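5.2 What went wrong with the gripper

I'll be upfront about this part, as it cost us most of February. Our policy (we call it Edden) was doing fine on the cube arrangement task, and then over two sessions it started dropping cubes halfway to the target area. My first guess was the policy itself, so I retrained it – twice! – and got the same drops. Frøydis Dahlgren was the one who went back through the logs and noticed that the gripper's position readings froze for a moment before each drop.

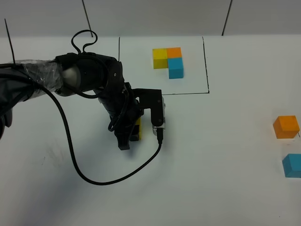
Figure 7. The arm holding a yellow cube during the arrangement task. The target area is outlined in black marker on the tabletop.

Once we knew to look for the freezes, they were all over the place. Out of 73 trials in the affected sessions, 20 had at least one, and most of those came when the wrist was turning with a cube in the fingers. We suspected the cable going into the gripper, so I held the arm still and wiggled the plug by hand, and sure enough the readings stopped. Our controller treated a missing reading as "fingers open" and sent an open command to match, and I'm a little embarrassed to say I wrote that default myself.

We swapped the cable, gave the new one more slack at the wrist, and changed the controller so that a lost reading now holds the last grip force and stops the arm. In the 49 trials we ran afterward there were no drops of this kind, though we did get 2 stops that needed a manual restart. We left the affected sessions out of Table 3 and report them separately in the appendix.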